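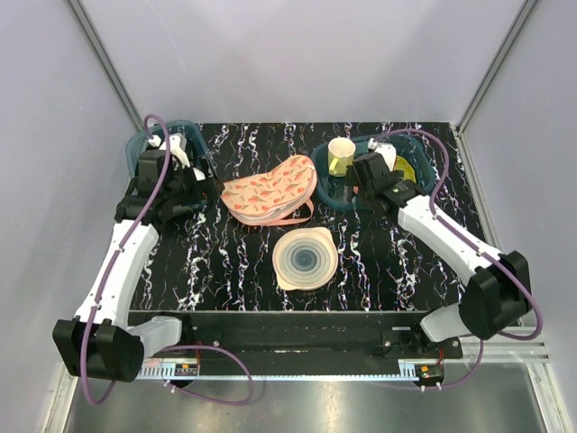

검은 바탕에 흰색, 분홍, 보라 구불구불한 줄무늬. 왼쪽 위에 청록색 플라스틱 트레이.

7월, 오전. 마블링 배치 76

어제 저녁에 풀어 둔 카라기난 수조 점검부터. 물 4000 ml, 가루는 평소 비율 그대로, 믹서로 두 번 나눠서 갈았음. 열세 시간은 재워야 하는데 Jamshid가 늦게 퇴근하면서 뚜껑을 덮어 주어 이번에는 13시간을 제대로 채웠다. 기포 거의 없음. 국자로 떠서 흘려 보면 끊기지 않고 떨어지다가 끝에서 살짝 되말린다. 지난 배치보다 조금 되직하다. 그대로 쓰기로 함.

종이는 Weleck 흑색지. 지난주에 백반 칠한 것과 오늘 아침 새로 칠한 것을 섞지 않고 따로 쌓아 두었다. 새로 칠한 쪽은 뒷면 모서리에 연필로 점 하나 찍음. 다음에 이 표시 보고 헷갈리지 말 것.

물감은 Calado 아크릴 흰색, 마젠타, 보라 세 가지. 검은 종이에서는 흰색이 먼저 퍼져야 나머지가 올라탈 자리가 생긴다. 계면활성제는 흰색에 두 방울, 마젠타에 세 방울, 보라는 한 방울부터 시작. 보라가 말썽이었다. 한 방울로는 떨어지자마자 가라앉고 두 방울이면 흰색을 수조 벽까지 밀어낸다. Nhàn Triệu가 물감을 물로 먼저 묽게 하고 한 방울만 넣어 보자고 해서 그렇게 했더니 지름이 마젠타와 비슷하게 나왔다. 이후 전부 이 조건.

시험지 첫 장: 돌무늬만. 흰색이 뭉쳐서 얼룩처럼 앉았다. 신문지로 표면을 한 번 훑고 다시.
둘째 장: 흰색 뿌리고 바로 마젠타. 가장자리가 톱니처럼 갈라짐. 수조 표면에 막이 생긴 것으로 보인다. 점심 준비한다고 뚜껑을 열어 둔 채 자리를 비운 탓일 것이다. 내 잘못.
셋째 장: 훑고 나서 쉬지 않고 뿌림. 깨끗하다. 송곳으로 가로로 한 번, 세로로 한 번 느슨하게 끌었고 선이 끊기지 않았다.
넷째 장: 같은 조건에 빗질 추가. 무늬가 너무 촘촘해져서 검은 바탕이 안 보인다. 흑색지를 쓰는 의미가 없어서 빗은 뺐다.

결론이랄 것은 아니지만 검은 종이에는 물감을 적게 뿌리고 크게 휘젓는 편이 낫다. 흰 종이 때 하던 손버릇대로 뿌리면 세 배는 많다.

오후

Shirin Zarei가 와서 Etilari 제본 주문 건 확인하고 갔다. 면지용이고 양쪽 면지가 똑같지 않아도 된다고 한다. 다만 무늬가 책등 방향으로 흘러야 한다. 종이 결도 같은 방향이어야 하니 재단 전에 결부터 확인할 것. 접어 보면 알 수 있는데 Weleck 흑색지는 두꺼워서 손끝 감각만으로는 틀리기 쉽다. 자투리에 물을 묻혀 말리는 방향을 보는 쪽이 확실하다. 주문 번호 1078. 봉투에 적어서 선반 둘째 칸에 넣어 두었다.

오늘 본지 작업분은 셋째 장 조건으로 진행. 종이를 내릴 때 한쪽 모서리부터 대각선으로 천천히 놓아야 하고, 중간에 멈추면 그 자리에 실 같은 흰 선이 남는다. 두 장에서 이 선이 나왔다. 둘 다 내가 팔을 고쳐 잡은 순간이다. Fulgencio가 내린 것에는 없음. 키 차이도 있을 것 같아서 다음번에는 발판을 놓고 해 본다.

헹굼. 물을 세게 틀면 분홍이 먼저 떨어진다. 지난주에 백반 칠한 종이에서 특히 심했고 새로 칠한 쪽은 거의 멀쩡했다. 백반을 칠하고 이틀 안에 쓰라는 말을 여러 번 들었는데 그동안 흰 종이에서는 차이를 못 느꼈다. 검은 종이에서는 빠진 자리가 그대로 보인다. 묵은 종이는 연습용으로 돌림.

건조는 줄에 널었다가 반쯤 말랐을 때 압지 사이로 옮김. 완전히 말려서 누르면 물결이 안 펴진다. 압지가 모자라서 Jamshid 쪽 것을 빌렸다. 돌려줄 것.

Ghazal Kiani가 저녁에 들러서 널어 둔 것을 보고 보라가 어둡다고 했다. 같은 생각이다. 젖었을 때는 괜찮아 보였는데 마르면서 바탕에 묻힌다. 보라에 흰색을 조금 섞어 보는 안과, Istalari 보라로 바꾸는 안. Istalari는 입자가 굵어서 체에 거르는 일이 늘어난다. 우선 흰색 섞는 쪽부터.

수조는 버리지 않고 표면만 훑어 냉장. 내일까지는 쓸 수 있고 모레는 아마 묽어져 있을 것이다. 꺼내서 바로 쓰지 말고 실온으로 돌아온 다음에 시험지부터 한 장.

할 일
흑색지 새로 백반 칠하기, 내일 쓸 만큼만
보라에 흰색 섞은 것 병에 날짜 말고 배치 번호로 라벨 붙이기
송곳 끝에 말라붙은 물감 긁어내기
Shirin에게 마른 견본 두 장 보내고 방향 다시 확인
백반 남은 양 확인, 지난번에 Nhàn이 통 바닥이 보인다고 했음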